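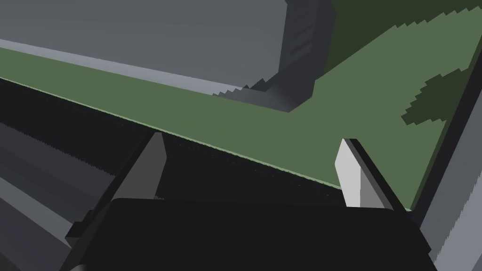
Lefteris Rallis上周又跟我念叨，说他试过的家务仿真软件，十个里有九个把把手做得太听话，夹爪随便一凑就能拉开，等策略搬到真机上，第一个早晨就露馅。他问我，你们Panach到底敢不敢让机器人失败？

敢啊！我是Andri Hauser，在Latitstead管Panach这条产品线，这篇新闻稿公关同事本来替我写好了一版，我读完觉得太像说明书，就厚着脸皮要过来自己重写了。啰嗦的地方请各位编辑随便删。

Latitstead，12/13/20。Panach室内操作仿真套件今天开始接受订购。它卖给谁呢？卖给手上有双臂机器人、想让它学着在屋里干活，可又舍不得拿真家具去磕的团队。软件装在你们自己的工作站上，房间、家具、机器人模型和任务脚本都在一个包里，打开就能跑，跑完的轨迹连同每路相机的画面一起存下来。

先说我最得意的接触模型。七月那一版我们做得很糟（我自己写的，怪不了别人），手指碰到窄边会抖，抖着抖着就穿过去了。后来我们把把手、横杆、柜门边这一类细长零件单独拎出来重做，摩擦、间隙和铰链阻力都开放成参数，用户想调得难一点就调得难一点。改完以后，原先那套脚本的成功率立刻掉下来一大截，团队里有人脸都绿了，我倒是挺高兴，因为掉下来的样子跟我们在真机上看到的很像。

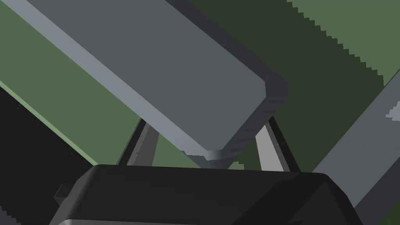
仿真腕部视角：夹爪两指在灰色横杆末端下方。

再说视角。很多朋友问过我，腕部相机离东西那么近，画面里常常只剩几块颜色，模型能学到什么？我的回答是，真机上的腕部相机也就看见这么点，训练的时候给它太舒服的画面，将来它是要还的。所以Panach里每只手腕配一路相机，躯干上再配一路广角，三路时间戳对齐，导出的时候可以单独要，也可以打成一包。广角那一路的姿态可以随意歪，安装角度做成了随机项，你们不用担心自家支架拧得不够正。

房间的事我得多讲两句，毕竟花钱最多的就在这儿。套件自带六套户型，家具摆位、墙面颜色、灯光强弱都能打乱重来。屋里该有的杂物我们也放了，地上有，桌上也有，墙上还挂了画。有位同事坚持要把画做得讲究一点，我当时觉得浪费，后来看训练曲线，背景花一点的房间练出来的策略换到新屋子里确实稳当些，这钱我认了。
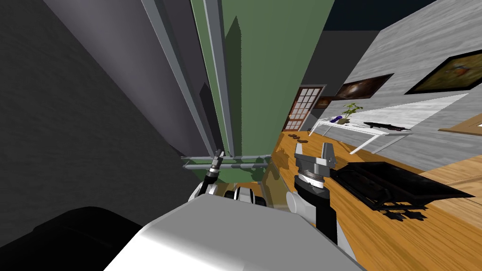
渲染这边我们做了一个取舍，先跟大家交代清楚：默认档位走的是快渲染，阴影边缘会有锯齿，大面积的墙面和柜面也比较平。想要细腻的光影，可以切到高档位，速度会慢下来，慢多少要看你们的显卡。我个人的习惯是白天用快档调脚本，下班前切到高档，让它自己跑一夜。

试用阶段我们找了Salville的一家服务机器人工作室，他们用了整整六周，前后提交了1,387条任务记录，有成的，也有没成的，没成的我们看得更仔细。提得最多的意见是重置太慢，每跑完一轮，门要关上，东西要归位，人就坐在那儿等。正式版里重置可以后台排队，同一台工作站最多同时开九个房间，一个在归位，别的接着跑。还有一条意见我特别喜欢，他们希望失败也能打标签，比如滑脱、够不着、撞到邻边，现在都加进去了，标签名可以自己改，中文也行。

价格方面，Panach分单机版和实验室版，都按年订阅，具体报价请写信来要，我们会按工作站数量和机器人型号给。实验室版多一项Berchtold工具箱，能把你们自己的夹爪模型导进来，指尖形状、开合行程、夹持力上限都照着实物填。填错了也没关系，工具箱会先跑一段自检，把可疑的数值标黄。老用户升级不另收费，旧工程直接打开就行，唯独七月版存下来的把手参数要重新校一遍，我已经在手册里写了步骤，写得不好懂的话来骂我。 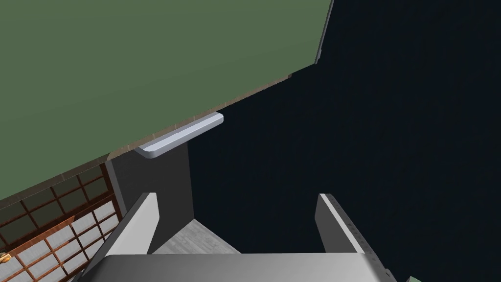
Panach仿真画面：夹爪张开，两指之间可见浅色把手。

对了，有人问能不能先看再买。能！评测用的许可证随时可以申请，功能和单机版一样，只是导出的轨迹带水印。媒体朋友想自己上手的，我们可以远程开一台配好的工作站，脚本随便改，改坏了我们重装。上次有位记者把铰链阻力拉到顶，然后看着机械臂跟一扇柜门较了半天劲，还跟我说挺解压的。

Rallis那个问题我后来也正经回了，把评测许可证连同最难的那一档参数一起发给了他。他现在还没回信，估计正在跟把手较劲。

采访、评测许可证和报价，请联系Latitstead的Panach产品组，来信写明机器人型号和夹爪类型，由Andri Hauser本人回复。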